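Lernside Bar Muddler – tan finish

Back in stock since May. Smooth rounded body, matte, tapers down to a narrow tip so it gets into a small glass no problem. Lettering runs down the side near the top. 19 cm, good for mint, limes, sugar cubes, whatever your making.

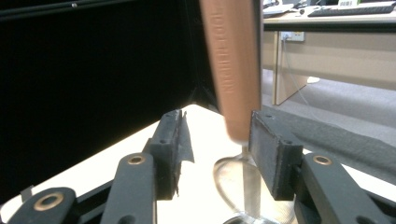 Wash by hand, dry right away. No dishwasher – the finish goes dull. Glass not included. Ships from our Doltthorpe store in 3 days, gift wrap extra, just tick the box at checkout. Bulk orders for bars, email us and we'll send teh price list.

23 shares
51 comments

Recently viewed
Tumano Citrus Press
Symonenko Long Bar Spoon
Lernside Jigger Set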